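Jolero two-finger gripper kit: long-term review

Fitted to a tabletop arm in a shared workshop, second unit bought in August

Rating: 3 out of 5

The Jolero kit ships as a bag of black finger segments, a palm housing, one servo, fasteners and a link to the files. It bolts to any arm with the common four-hole wrist pattern. Ours went onto an Enache arm that already had a camera bracket at the wrist, looking down over the palm.

Assembly

Assembly took an evening. The segments are keyed, so left and right can't be swapped. The screws are short and go into brass inserts, and two inserts in our first kit were set crooked. I pulled them with a soldering iron and reset them. The second kit had no such fault. Thread locker is not included and is needed on the finger pivots. Without it ours had play after 40 cycles.

The printed manual skips the servo horn alignment. Center the servo in software first, then fit the horn, then close the palm. Doing it in the order shown means opening the palm again.

Grip

The fingertips are flat upright plates. On boxes and blocks they hold well. On round stock they touch along one line and the part rolls unless the arm approaches square to it. Flat items lying on a hard surface are the weak case: the tips have no lip to get under an edge. I filed a small chamfer on one spare set, with some improvement on cardboard and none on thin sheet.

Finger travel is generous. The drawback is that the palm is wide, and from a wrist-mounted view it covers the lower half of anything close in. Plan the approach from farther back, or move the camera.

Software

The kit comes with a profile for Irkero, the simulator most of us in the shop use. The collision model is accurate at the tips and coarse at the palm. Import took 23 minutes on the shop laptop, nearly all of it mesh conversion. The kitchen props we load are from the Widovus set and needed no changes. Joint limits in the profile are wrong by a sign on one finger; edit the file before running anything on hardware.

Spares

Fingertips are sold in pairs. The servo is sold only with the palm, an expensive way to replace a stripped gear.

Verdict

Good fit, decent stiffness, poor manual. Buy it for blocks and boxes. For thin flat work, budget for making your own tips.
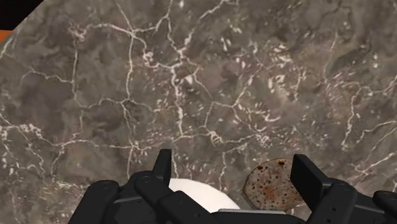 Wrist view in simulation: white rounded object and flatbread on the marble counter, fingers open.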